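Working Beside the Arm: Automation on the Packing Benches at Matmont
Student project report by Nurhan Duman and Anas Fawzy
29 Oct 2020

We spent most of our placement at Matmont standing (and, when they took pity on us, sitting) beside the sorting benches, where a small robot arm now does part of the picking that used to be done entirely by hand. The site handles mixed household odds and ends, up to 3000 pieces on a busy day, and very few of them are the same shape. Our question was a simple one, though it took us a while to get there – what happens to a person's day when the arm takes over some of it?

We talked with Emerson Frota, the shift lead, and with Rachid Chraibi, who has packed there for 22 years and was very generous with his tea breaks. Rachid told us his wrists feel better by Friday than they used to. He also told us he misses the chat. Two people once shared each bench, and now there is one person and one arm, with the next bench far enough away that you have to raise your voice.

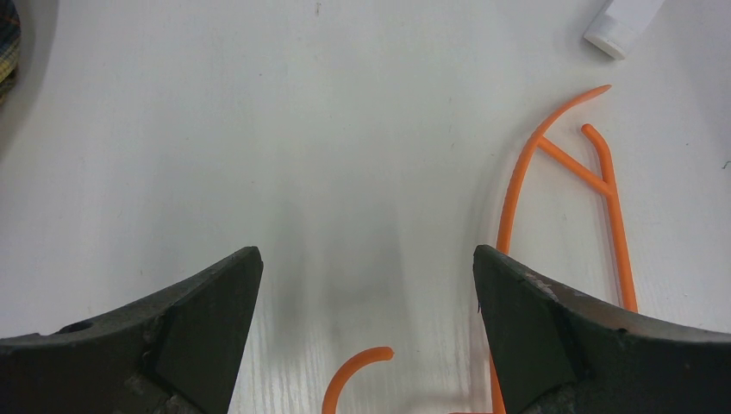 Emerson's worry was a different one. Rigid boxes are easy to plan for, he said, but soft and bendy things are where the packers' judgement still counts, and that judgement doesn't appear on anybody's job description. When the arm stops and asks for help, a packer steps in, sorts out the item and restarts the cycle. We logged 105 of these stops over our visits, nearly 30 of them in one memorable afternoon, and we came away thinking that this is skilled labour and should be recognised as such.

The training, we felt, was a bit thin. New packers get a morning with Wael Zerouali, the technician, and he's a patient teacher, but after that they mostly learn from each other. Several would have liked a second session once they'd had a go on their own – we'd have liked one too!

We'd suggest moving the benches closer together, and adding the helping-out work to the written role so it counts at review time. Emerson has agreed to trial the new layout on two benches, and we're hoping to go back and see how Rachid finds it.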